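Workshop notebook - 31 August 2025
by Larysa Tkachenko

Spent most of the day moving the Irkach box over to the new Kobzar release, and I want to get this down while I still remember which bits hurt. The upgrade itself was fine! I backed up the home folders first (Bohdan would never let me hear the end of it otherwise), kicked it off, and went to make tea. It came back asking whether to keep my old config files, and I said keep to all of them. That was dumb. The package manager then refused to pull anything from the Pinov mirror, and I spent ages poking at the network before I looked at the sources list and saw it was still pointing at the March release.

Fixed that, refreshed, and 50 packages came down in one go. Lovely.

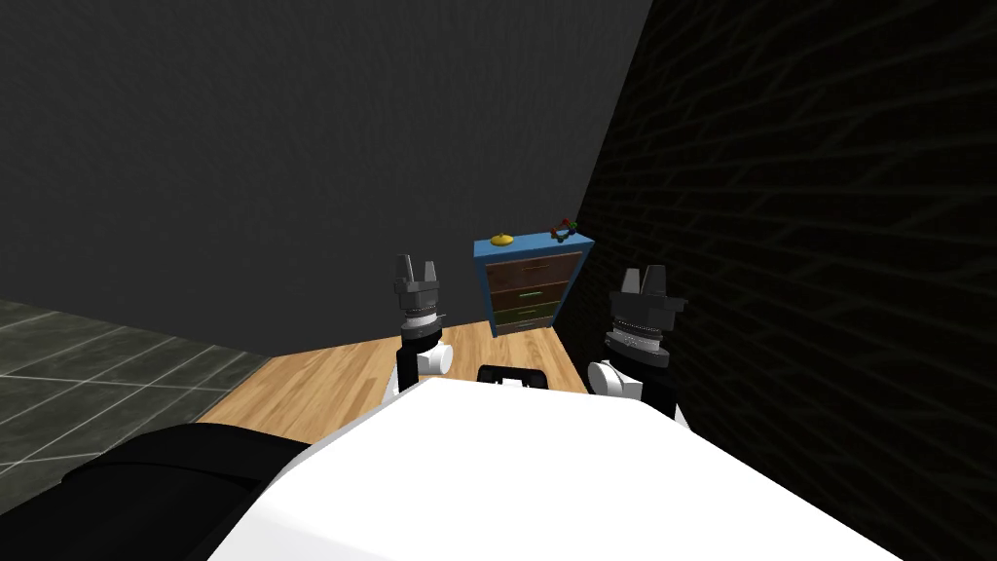 Do you need to reinstall Gristero after the upgrade? Only if you built it from source - the packaged one gets carried over with its settings, plugins and all.

Mine was built from source, of course, so I rebuilt it. Took 12 minutes with four jobs running. It fell over once on a missing header, so if you're doing this on your own machine, grab the dev packages before you start. The cache size had also gone back to 256 MB, and I've left it there for now because I can't remember why I ever changed it.

Still to do:
- Rostyslav's printer queue (shows up twice, prints from neither)
- clear out the old kernels, /boot is getting tight
- ask Olesia if her login script still needs the old Python

Desktop feels quicker, I think? Menus pop open right away, and the software center has stopped sulking at startup. I'll leave it running overnight and check the logs before I touch Yevhen's machine.

4 comments | 12 shares
Contact | © 2025 Irkach workshop notes | Back to top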